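Sturthorpe Robotics Club
Minutes of the Arm Project meeting, 15/01/2019

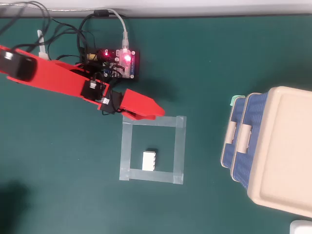

The arm at the practice table, gripper over the taped square.

Chair: Hye-jin Hyun
Present: 11 members, per sign-in sheet. Quorum met.
Meeting opened at 4:10 p.m.

1. Minutes of last meeting
Approved with one correction. The spare servo horns were ordered by the Negussie team, not by the Brestel team.

2. Arm status
The Brestel team reported on the red arm. The base joint was slipping under load, and the screw on the horn has been replaced with a longer one. They ran the pick and place routine before the meeting and will keep the current link lengths for the regional. Changing them now would mean redoing all the joint angles.

Hye-jin asked whether the gripper still closes too far. The team said the closing angle was backed off last week. They want to try a thin rubber pad on the inside of the jaws. Agreed to try it on one side first.

3. Practice area
The block has to start inside the taped square and be lifted clear of it without the gripper pushing the tape. Several members said the clear tape is hard to see from the far end of the table. One suggestion was to switch to colored tape. Others pointed out that the regional rules say clear or white, and we should practice on what we will get. Clear tape stays.

Corners of the square are to be pressed down again before each session. When a strip lifts, replace the whole side — do not patch it.

4. Wiring
Long discussion. The cables behind the arm need to be sorted out before anyone adds a sensor. Twice in December a servo lead was pulled loose when the arm swung back. Proposed:
- bundle the servo leads along the links, with slack at each joint
- run the USB cable off the back of the table and tape it down
- label both ends of every lead
Passed on a show of hands. The Negussie team will do the labels.

Reminder that the board is to be unplugged before any servo lead is moved.

5. Code
The shared sketch now reads positions from a table at the top of the file. Pause between moves is set to 1000 milliseconds. The Brestel team wants it shorter. The Negussie team tried half of that and found the arm was still shaking when the gripper closed. Left as is until the wiring is done, then test again.

Anyone changing servo limits must put their initials and the old value in a comment. This was agreed in the fall and has not been happening.

6. Regional
Entry form for the Sternari Cup is signed and goes out this week. Each team gets 20 attempts in practice and the best run counts for seeding. Both teams will enter. Drivers' names are needed by the next meeting.

Travel: the school van is booked. Parents who can drive should tell Hye-jin.

7. Parts and storage
Building blocks go back in the parts drawer at the end of the session. Two members asked for a second parts tray so the teams do not share screws. Hye-jin will check the budget.

8. Other business
The June open house was raised. Some members would like visitors to run the arm themselves. Concern about the gears being forced by hand. Put off to a later meeting.

Action items
Brestel team: rubber pad, one side of gripper. Retest the base joint.
Negussie team: lead labels, cable ties.
Hye-jin: mail entry form, check budget for tray.
All: initials on code changes.

Next meeting same time next week, same room. Closed 5:05 p.m.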